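Home | Posts | Archive | Tools I Regret | Contact

Can a machine do my chores yet? (Still no)

Posted Jan 20, 2023

Every winter I get the same itch. The evenings are long, the house is a tip, and I start reading about robots that are going to tidy it for me. Last July I promised on this blog that I would stop, and then Grosska put out their new video and I was back at the kitchen table with a cup of tea, pausing it every few seconds like a man checking a referee's decision.

If you haven't watched it, an arm on a wheeled base picks up a mug, takes it to a sink and sets it down. Very nice. The whole clip lasts 96 seconds and there are 14 cuts in it. I went through it twice to be sure. I don't say they cheated. I do say that when I carry a mug to the sink I can manage it in one take, and I'm not asking anyone to invest in me.

My trouble with most of these videos is the room. It's always a plain counter with three objects on it, well apart, and none of them is see-through. My own counter has a bread bag with the clip missing, two sets of keys, a roll of sticky tape and post I haven't opened. Before you could wipe that counter you'd have to decide what each thing is and where it lives, and half of it doesn't live anywhere. That's the chore. The wiping takes no time at all.

The same goes for the rest of a building. People picture cleaning as floors, since floors are what the little round vacuums do, and I will grant that they do floors. I've had an Uswood one for two years. It does the hall well, it does under the bed better than I do, and it eats a sock every fortnight. Show it a stair and it stops dead and turns round, quite right too, but then somebody has to carry it up. That somebody is me, so I've ended up as the lift for my own cleaner.

Take any ordinary front room or reception and think about what a person does there at the end of the day. Stairs to sweep, rail to dust, things left on the desk to be put away or thrown out, a vase that mustn't go over while you're working round it. A stool has to come out from under the desk and go back again.

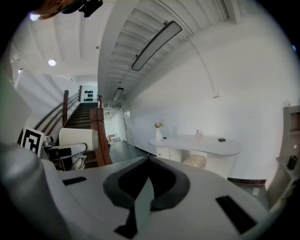 What the grippers can and can't do

Two fingers that close together are a fine thing for picking up a box. I have no quarrel with them. I'd trust a decent pair with a small bottle, so long as it was standing up and had some space round it. The flowers are another matter. You want to lift the vase, wipe underneath and put it back with the water still inside, and you'd like the petals to stay on. I do that one-handed while thinking about dinner, and I couldn't tell you how hard I squeeze.

Then there's cloth. Dendum have been promising a folding machine for as long as I've had this blog. The one I saw at a trade show took 17 minutes over a single basket, and a member of staff fed in every shirt by hand, flat, the right way up. By then you've done most of the folding.

I hear the shop floor is where it's really happening, and I half believe it. My old job was in a packing shed and we had an Antwi arm there for stacking cartons. It stacked cartons beautifully. When the supplier changed the tape on them, it dropped them beautifully as well, and we lost most of a shift while a chap with a laptop talked to it. I'd still rather have had it than not, my back being what it is. But it did one job, in a cage, with the same carton coming down the same belt, and a lounge isn't like that.

What would change my mind

One long shot with no cuts, in a house the makers haven't tidied first. It should have stairs in it, and something breakable, and something that belongs in another room. I don't mind if it's slow. If it took all night and I came down to a clear desk with the flowers where I left them, I'd buy one and eat my words in a follow-up post.

Until then the duster is in the cupboard, and the Uswood is stuck under the sofa again. I can hear it.

Comments (3)

mopandbucket: Mine is 18 months old and has never once got over the rug in the back bedroom. I've moved the rug.

Tilly_R: Bit harsh on Grosska I think. Five years ago it couldn't have found the mug.

stairwell: Did you ever write up the window one? I searched the archive and could only find part one.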